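Progress report to the Gronow Fund, second period
Sutescombe Sewing and Repair Workshop
9 October 2022

Dear friends at the Gronow Fund,

Thank you for your patience with this one. I had meant to get it to you before the end of the summer, and then the summer filled up with school uniforms and hospital linens, as it does, and I am finally writing it at my kitchen table on a Sunday with the order book open next to me. I'll go through what we said we would do, what we have done, and what is still on the list. I have tried to keep the money side to the attached sheet so that I can use these pages for the people.

You will remember that the grant pays for the Jallura arm and its gripper, the training hours that go with them, and some of my time. The arm came from Grerkent in January and was set up at the end of the long room, where the old pressing table used to be. The first weeks were slow. We had a bench that wobbled, a power outlet on the wrong side of the room, and a good deal of nervousness, some of it mine. Since then we have settled into a rhythm, and the arm now has regular work on four days of the week, with the fifth kept for maintenance and for trying new things.

The job we gave it first is the one everybody here dislikes most, picking up the small cut pieces (pocket flaps, patches, collar tabs) and setting them out in order for the machinists. It sounds like nothing. When you have done it by hand for a whole shift, leaning over a table with your neck bent, it is a great deal. Two of our longest-serving women had been to the doctor over it, and both had asked me privately whether there would still be a place for them if they could no longer do it. 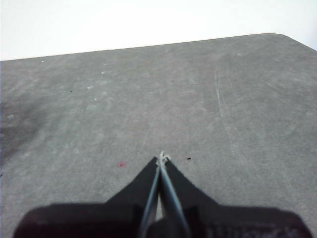

Both of them are still with us, I am very glad to say, and both now spend most of their week at the machines or at the repair counter, where their skill shows and where customers ask for them. In the application I promised that no one would lose hours because of the arm, and no one has. What has changed is how the hours are spent. The laying-out shift has been cut down to a short spell in the morning, when someone sets up the trays and checks the first few pieces, and then looks in again between other jobs.

I don't want to give you only the sunny side. Thin cotton is still a trouble. The fingers will take up two layers when we want one, and with the lightest lining they sometimes come away with nothing. Loose thread gets into the tips as well, so wiping them down has become part of opening up in the morning, along with sweeping the floor and filling the kettle. We tried a run of 50 lining pieces in August and gave up before the end of it, and those are back to being done by hand for now. Canvas, denim and the heavier twill go along nicely. Our largest order so far on the arm was 267 canvas patches for work jackets, and it went out on the day we said it would, which has not always been true of our large orders!

The training has been the happiest part. Grerkent sent a trainer for the first sessions, and after that we taught each other. Five of our staff can now start the arm, stop it, change the pick positions and clear a fault. I had assumed the younger ones would take to it first. In fact the keenest has been one of our cutters, who is close to retirement and had never owned a computer — she keeps a notebook of every fault and what cured it, and the notebook is consulted more often than the manual.

There has been some grumbling, and it was fair. People did not like the arm being run while they were at lunch, as it made the break feel like something they were being watched through, so we stopped that in June. There was also a question about pay. Those who had learned the arm felt that it was a new skill and should be paid as one, and I agreed. We have added a small hourly supplement from our own funds, and I would like to talk with you about how to keep it going after the grant ends.

Still to do in the next period: a second set of fingertips with a softer face, to see if the lining can be managed after all; a better lamp over the bench; and a written guide in plain words, made out of that notebook, which we would gladly share with the other workshops you support.

Please do come and see us if you are passing through Sutescombe. Mornings are best, and there is always coffee.

With our warmest thanks,
The Workshop Manager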